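Main page - Contents - Random article - Talk - History

Grasp example collection is the gathering of recorded pick attempts used to train a learning system for bin picking. Each record holds an overhead view of the bin, the commanded gripper pose and a label for success or failure.

The Zaltovent set, begun at Westham in February by Kaisu Mustonen, used an industrial arm over a metal bin of mixed small objects. Objects were changed after every 280 attempts.
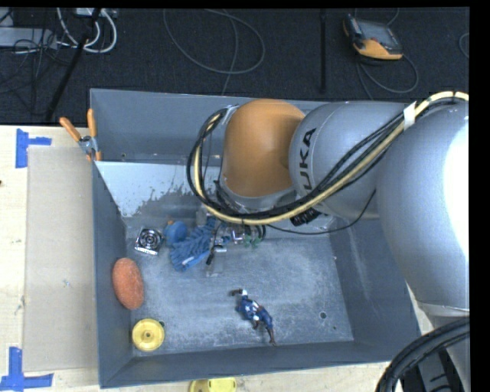 Failed attempts are kept - a set made only of successes gives the system no basis for ranking poor grasps. Mortimer Strickland later relabeled 439 records in which the object slipped during the lift. Of these, 13 were discarded. The Oda format stores them as a separate class.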